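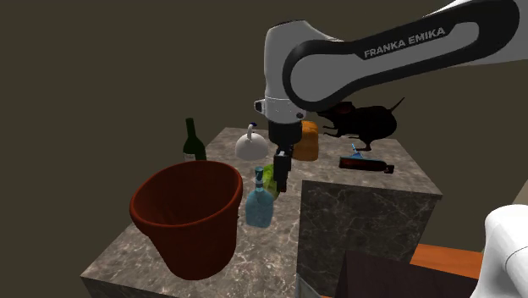 Verkum reports simulation results for grasping in clutter

Oct 4, 2022 – Verkum has published results from Stasow, a method that lets a robot arm choose where to grip an item when other items stand close to it. The work was carried out entirely in simulation, using a rendered Franka Emika arm with a two-fingered gripper above a marble-topped table.

Each test layout mixes household items with less usual shapes. A single layout may hold a large bucket, a kettle, a loaf of bread, bottles both upright and lying down, and a toy rat with a raised tail. Items may overlap from the camera's point of view, and the target may be partly hidden behind another item.

Stasow works in 2 stages. The first proposes grips from a single depth view. The second checks each proposal against the space the fingers and wrist would need on the way down, and discards those that would touch a neighbouring item. The remaining grips are ranked and the arm attempts the highest. No second attempt is allowed.

The method was tested on 2232 layouts, none of which was used in training. Compared with the same system without the second stage, failed grips fell by 27 per cent. The gain was largest where a tall item stood next to a low one. For items standing alone there was no measurable difference.

"Most of the failures we logged in January were contacts on the approach," said Riet Postma, who leads the simulation work at Verkum. "The grip point was sound but the wrist could not get to it. The second stage deals with that case and very little else."

Transparent items remain a weak point. The simulated depth data treats glass as solid, so the figures for glass bottles should be read with care. Tests on a physical arm have not yet begun. They will be run with Mowat, which is preparing a set of 14 items for the purpose.

"We would expect a drop when we move to hardware," said Garnet Sawatzky, project manager at Mowat. "The size of the drop is what we want to measure."

The layouts, item models and scoring scripts are released under the name Pornurlow and are free for research use. The trained model is not part of the release. Requests for access should be sent to the Verkum press office.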